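シミュレーションの中で道に迷った話

一月になりました。前の記事から長い間、何も書いていませんでした。読んでくださっている方に、最初におわびします。日本語で技術の話を書くのは、私にはまだ時間がかかります。変な表現があったら、コメント欄で教えてください。前の記事では「座標を回す」と「座標が回る」の違いを教えていただき、たいへん助かりました。

さて、今日はロボット部の話です。私は大学のロボット部に入って二年目になります。今年、私たちは室内移動ロボットの学生大会に出ます。大会の名前は「バルベルグ杯」です(英語ではBarbergと書きます)。予選はすべてシミュレーションで行われ、本選だけが本物のロボットです。予選では、主催者が用意した仮想の家の中をロボットが走り、言われた物のそばまで行って止まります。家の地図は渡されません。ロボットはカメラの画像だけを見て、自分がどこにいるかを考えなければなりません。

チームは私を入れて三人です。リーダーはヤン・ウェイドンさん(Weidong Yan)で、経路計画を担当しています。ドリタ・ネデリコヴィッチさん(Drita Nedeljković)は、画像から物を見つける部分を作っています。私の担当は自己位置推定です。つまり、ロボットが「私は今ここにいる」と思う、その計算をする部分です。去年は先輩のコードを読むだけで一年が終わりましたので、自分の担当があるのはうれしいです。うれしいですが、責任も重いです。ロボットが迷ったら、だいたい私のせいになります。

私たちのプログラムには名前があります。「フラルトティン」(Flaltotine)といいます。意味はありません。ヤンさんがキーボードを打ち間違えてできた言葉で、それがそのままフォルダの名前になり、今では大会の登録名にもなってしまいました。申込書を書くときに変えようと言いましたが、ドリタさんが反対しました。発音しにくいところがよいのだそうです。私はその理由が今もよくわかりません。

今回、私がいちばん苦しんだのは、カメラの傾きの問題です。

練習用の家では、ロボットのカメラはいつも水平についていると考えていました。先輩のコードもそう書いてありました。ところが、予選の規則の新しい版を読むと、「カメラの姿勢は各試行の初めに任意に与えられる」と書いてあります。任意、という言葉を辞書で引きました。私の母語の言葉に直して、もう一度読みました。やはり、どんな角度でもあり得るという意味でした。カメラが横に傾いていても、ロボットは正しく走らなければなりません。

人間は、傾いた写真を見ても困りません。壁に額がかかっていて、床があって、椅子があれば、どちらが下かすぐにわかります。でも、私のプログラムは「画像の下のほうが床である」と信じていました。だから、カメラが傾くと、壁を床だと思って計算を始めます。その結果、ロボットの思っている位置は家の外に飛んでいきます。画面の上で、小さな三角の印が、誰もいない灰色のところをゆっくり進んでいくのを見るのは、とても悲しい気持ちです。

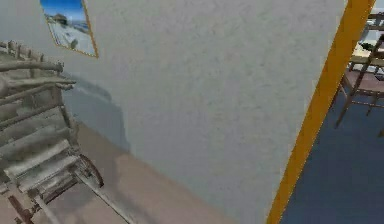

そこで、まず重力の方向を画像から推定することにしました。考え方は難しくありません。家の中には直線がたくさんあります。壁と床の境目、ドアの枠、額縁、家具の脚などです。その中で、空間の中で縦になっているはずの線を集めると、画像の上では、ある一点に向かって集まります。これを消失点といいます。縦の線の消失点がわかれば、カメラがどのくらい傾いているか計算できます。教科書には半ページで書いてあります。私は半ページのことに三週間かかりました。

最初の失敗は、どの線が縦なのかを決める方法でした。カメラがほとんど水平のときは、画像の中で縦に近い線を選べばよいです。しかし、大きく傾くと、縦の線が斜めになり、床の線も斜めになります。どちらも同じくらい斜めです。私のプログラムは、床と壁の境目を喜んで「縦」に選びました。そうすると、家が横に倒れていることになります。倒れた家の中で、ロボットは元気に天井へ向かって走りました。

次の失敗は、家具でした。直線が多い家具はよい手がかりになると思っていましたが、そうでもありません。椅子の脚は、縦に見えて、少し外に開いている物が多いです。荷車のような物はもっと難しいです。長い棒が斜めに出ていますし、車輪のスポークはあらゆる方向を向いています。仮想の家になぜ荷車があるのか、私は知りません。主催者の趣味だと思います。とにかく、そういう線を全部信じると、答えがめちゃくちゃになります。

壁の模様にも困りました。漆喰のようにざらざらした壁では、線を見つけるプログラムが、とても短い線をたくさん見つけます。本当は線ではない、ただの小さいでこぼこです。一枚の画像から700本の線が出たことがあります。そのうち、役に立つ線は数えるほどでした。私は短い線を捨てることにしました。でも、捨てすぎると、今度は額縁の短い辺まで消えてしまいます。しきい値を上げたり下げたりして、夜の十一時ごろ、自分が何をしているのかわからなくなりました。

助けてくれたのはドリタさんです。ドリタさんは私の画面を少し見て、「線だけを見ているからでしょう」と言いました。彼女の部分は、すでに画像の中のドアや椅子を見つけています。それなら、「これはドアの枠の線です」という情報を線につければよいのです。ドアの枠の長い線は、たぶん縦です。車輪の近くにある線は、信じないほうがよいです。言われてみればあたりまえのことですが、私は自分の担当の中だけで解決しようとしていました。チームで作っているのに、隣の人の部品を使うことを思いつきませんでした。これは少し恥ずかしいです。

ただし、問題もありました。ドリタさんの部分も、水平な画像で学習していたのです。傾いた画像を入れると、椅子を椅子だと思わないことがあります。それで私たちは、学習用の画像をいろいろな角度に回して、もう一度学習させました。部室の計算機は二台しかなく、一台はヤンさんが経路計画の試験に使っていました。もう一台を夜の間ずっと使いました。部屋が暖かくなって、冬にはありがたかったです。

画像を回すとき、私は最初、ただ平面の上でくるっと回していました。しかし、これではカメラが横に傾いた場合しか作れません。カメラが上や下を向いたときは、遠近の様子も変わります。壁の線の集まり方が違います。ヤンさんに指摘されて、シミュレーターの中でカメラそのものを傾けて、画像を作り直しました。手間はかかりましたが、こちらのほうがずっと自然です。本当は最初からそうするべきでした。

ここで、同じ課題をしている人のために、私が今使っている手順を書いておきます。もっとよい方法があると思いますので、知っている方は教えてください。

まず、画像から線を見つけて、とても短い線を捨てます。短いかどうかは、画像の大きさに対する割合で決めます。次に、ドリタさんの部分が見つけた物と線を結びつけて、線に重みをつけます。ドアの枠と額縁の線は重く、椅子と植物の近くの線は軽くします。それから、線を二本ずつ選んで交点を出し、その点に向かっている線がほかにどのくらいあるかを調べます。これを何度もくり返して、いちばん多くの線が賛成した点を残します。一つの点だけでなく、三つの点を探して、お互いに直角になる組を選びます。部屋の壁と床はたいてい直角ですから、この条件はとても強いです。ただし、斜めの壁がある家では危ないです。

それでも、三つの方向のうちどれが「下」なのかは、まだ決まりません。箱を転がしたとき、どの面が底か、線だけではわからないのと同じです。最後はロボットの車輪の動きを使いました。ロボットは床の上を走りますから、少し前に進んでみれば、動いた方向は床に平行なはずです。曲がるときは、床に垂直な軸のまわりに回ります。つまり、その場で少し回ってみれば、下の方向がわかります。私はこれに気がついたとき、帰りのバスの中で声を出してしまいました。隣の席の方、すみませんでした。

この「最初に少し回る」という動きを、ヤンさんはあまり好きではありません。予選は時間も点数になるので、回っている間にほかのチームが先に進んでしまうと言います。私は、間違った方向に速く走るよりよいと言いました。ヤンさんは黙って考えて、それから「では、回る速さを二倍にしよう」と言いました。速く回すと画像がどうなるかを心配しましたが、シミュレーションのカメラにはぶれがありませんので、問題なく動きました。本選では本物のカメラを使いますから、そのときはまた考えます。

先週、クロズデールの町(Closdale)にある大学のチームと、オンラインで練習試合をしました。同じ家で100回ずつ走らせて、結果を比べます。先に書いてしまいますが、負けました。相手のロボットは、始まるとすぐに走り出して、ほとんど迷いません。私たちのロボットは、まずくるっと回って、それから出発します。犬が寝る前に回るのに似ている、と相手のチームの人に言われました。悪い意味ではなかったと思います。

負けましたが、家の外に飛んでいった試行は一つもありませんでした。失敗したのは、ほとんど、目的の物を見つけてから止まるまでの部分です。これは私の担当ではありません、と言いたいところですが、位置が少しずれているために、止まる場所もずれているようです。記録を見ると、ドアを通った直後にずれが大きくなります。隣の部屋に入ると、床の色も明るさも変わって、前の部屋で覚えた目印が急に見えなくなります。フーさん(Fu)という卒業生の方が部室に来たとき、この話をしたら、ドアの手前で一度、次の部屋の目印を先に覚えておく方法を教えてくださいました。ドアの枠の向こうに見えている椅子などを、まだこちらの部屋にいる間に登録しておくのです。今、それを書いているところです。

ところで、シミュレーションの画像を毎日見ていると、生活にも影響が出ます。食堂に入ると、最初に縦の線を探してしまいます。美容院の鏡の枠が少し曲がっているのが気になって、切ってもらっている間、ずっとそれを見ていました。ドリタさんは、知らない家の写真を見ると、まず椅子を数えるそうです。ヤンさんは何も変わらないと言っていますが、この前、廊下で人をよけるとき、明らかに最短経路を選んでいました。

次の部会までに、ドアの手前で登録する部分を完成させて、もう一度同じ家で走らせます。それから、コードの中の古いコメントも直すつもりです。「カメラは水平」と書いてある行を、昨日また一つ見つけました。先輩が書いた行だと思って記録を調べたら、私が書いた行でした。

追記:前の記事のコメントで質問をくださった方へ。使っている画像の処理は、授業で習ったものだけです。特別な部品は入っていません。コードは予選が終わるまで公開できない決まりですので、終わったら部のページに置きます。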